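pindix

Two-arm table planning on a taped grid. Finds the tape, names the cells, keeps the arms from shaking hands.

Version notes last touched 2 July 2021. Maintainer: Signe Lykkegaard, Larkbridge. Patches welcome, feature requests tolerated.

What it does

Pindix takes images from the head, side and wrist cameras, finds the blue lines on the table, and gives every cell between them a name such as B3. Tasks are then written against cell names. "Put the cup on the scale in B3" gets resolved to a pose, checked against what the other arm is up to, and sent to the controller. If the other arm is already in B3, one of them waits. Deciding which one is most of the code.

It was written for a single table and has since been dragged to a second. The dragging took longer than the writing. We use it with the Hellonance motion stack, and there is a thin adapter for anything that accepts joint targets and reports joint states back. "Thin" here means it has two functions and a comment apologizing for the second.

What's in the repository

gridfind – tape detection and cell naming
reserve – who gets which cell, and for how long
grasp – cup, bottle and soft-object grasps, hand-written
replay – plays a recorded episode back through the planner with the motors off
labels – cell and contact labels for the recorded episodes
scripts – things that should have been deleted in March

The recorded set that goes with this release has 614 episodes. Each has the camera streams, joint states for both arms, gripper opening, the cell reservations as they were granted, and a result flag filled in by hand. The labels were made by people and should be trusted about that far.

Tasks covered

Each task is a short YAML file. The file names are longer than some of the files.

1. cup_to_scale. Pick a cup by the rim, turn it upright, set it down on the weighing plate. The grasp module approaches at the rim and the turn happens at the wrist, so the planner has to leave room for the elbow. Earlier versions planned for the fingers alone and treated the rest of the arm as a rumor. The free-space check now uses the full arm model, cable allowance included. 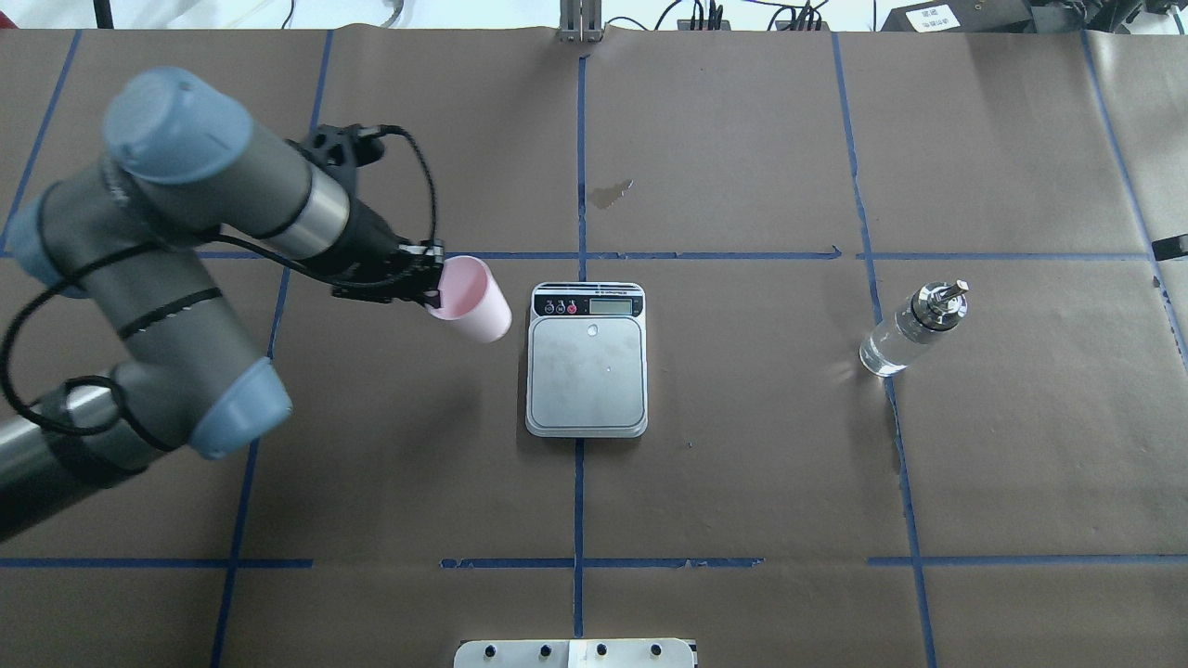

2. bottle_shift. Move the bottle from one cell to its neighbor. Clear glass is as popular with our depth code as you would expect. We fall back on the metal top for height and on the side camera for position, then close slowly and watch the gripper opening.

3. soft_wipe. Carry something soft over to another object and press it lightly against the side. No force sensing is used. "Lightly" is a number in the config file and you should look at it before you run this.

4. park_both. Send both arms home. Everyone skips this one and then asks why calibration fails.

How the grid is found

Color threshold, line fit, vanishing point, then a vote. The vote exists because painter's tape on kraft paper does what it likes. Strips wander, stop short, and start again after a gap. A strict line detector sees five short lines where a human sees one long one, and gives you a table with far more cells than you have table.

So gridfind merges segments that point the same way within a tolerance, and only then looks for crossings. The tolerance is tape_merge_deg. Raise it if lines come out chopped up. Lower it if two real lines have been married against their will.

Cell names are anchored at the corner nearest the head camera. Side cameras get their names by projecting that grid, so a bad side calibration gives you perfect cells in the wrong place. The overlay tool (scripts/overlay, one of the few survivors) draws the names over each stream. Look at it before you file a bug.

Occlusion gets its own paragraph. From the side, a wrist above the scale covers part of the cup and a fair piece of tape as well. Gridfind keeps the last good grid for 90 camera ticks and then stops and complains. Reservations are frozen during that time, so an arm that holds a cell keeps it, and an arm that wants one sulks.

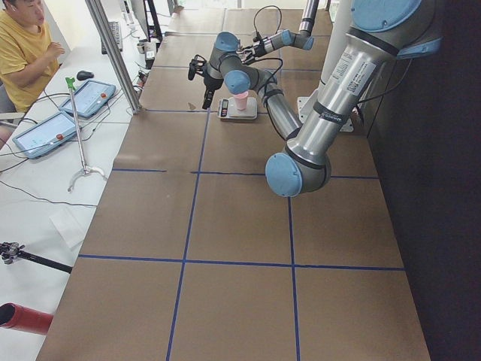
Signe Lykkegaard asked in review why the frozen state doesn't simply release everything and start over, seeing that the planner is going to replan anyway. She would also like it on record that a timeout counted in ticks changes length whenever somebody edits the camera rate, and that she has said so before.

She has. The second point is fair and there is an open issue for it. On the first: releasing everything means both arms may ask for the same cell on the next tick, with whatever they were holding still in hand. Waiting is boring and we are in favor of it.

Reservations

An arm reserves the cell it is going to, the cell it is in, and any cell its links pass over below the clearance height. That last rule is expensive. A forearm stretched out low across the table can lock up half a row while the gripper does something tiny at the end of it. The soft_wipe task is the worst offender, because the fingers work close to the paper, right beside a bottle, and the rest of the arm has to follow them down there.

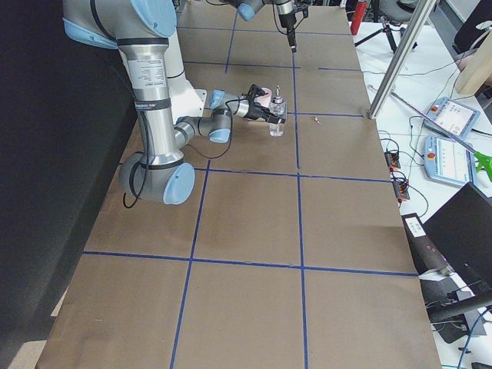
To keep the second arm from standing idle all afternoon, reserve supports partial cells. A cell can be split into quarters, and an arm may claim only the quarters under its links. Splitting is off by default. Turn it on with split_cells: true once you believe your calibration, and slow both arms down the first time.

Small loose items are outside the reservation logic entirely. Anything smaller than the min_blob setting is treated as paper. A screw on the table does not exist as far as Pindix is concerned, and if you put a cup down on one, the cup will have opinions.

Setting up

Install the package, copy config/larkbridge.yaml to your own name, and change the camera serials. The status server listens on port 718, which needs elevated rights on most systems. Yes, we know. Change status_port if your administrator is less forgiving than ours.

Then, in order:

Run park_both.
Clear the paper.
Run gridfind --check on every camera. Wrist cameras are checked from the parked pose only.
Open the overlay and read the cell names out loud if you have to.
Save the grid.

The wrist check is the one that fails. A wrist camera sees few crossings, and sometimes a single good one, with the work desk filling the top of the image. Gridfind crops to the brown region first, so screens and keyboards past the edge of the paper stay out of the line fit. If you use a white table with no paper, set crop_mode: manual and draw the box yourself. Curled tape ends are handled by the same merge step as gaps. Pressing them down with a thumb also works and needs no release.
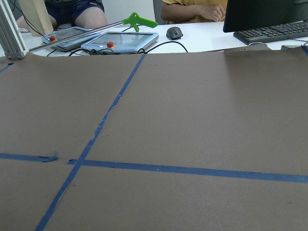
Wrist view for gridfind --check. No objects on the paper; tape crossing left of center.

Known problems

Light blue joint caps pass the color threshold under warm light. The arm mask removes most of them. Some 19 episodes have a phantom line along the forearm; they are listed in labels/phantom.txt and excluded from the default split.

The scale display is not read from video. Weights in the labels were typed in by hand where we have them, and the field is empty where we don't.

Stains and creases in the paper occasionally come back as very short lines. They never win the vote, but they do fill the log.

Replay ignores cable allowance. A plan that passes in replay can still be refused on the robot. The reverse has not come up.

The Arnardóttir planner backend compiles and passes its tests, and should be left alone until the branch is merged.

Reporting bugs

Attach the config file, the saved grid, and an overlay image from each camera. Reports that say "it stopped" are closed with a link to the section on occlusion.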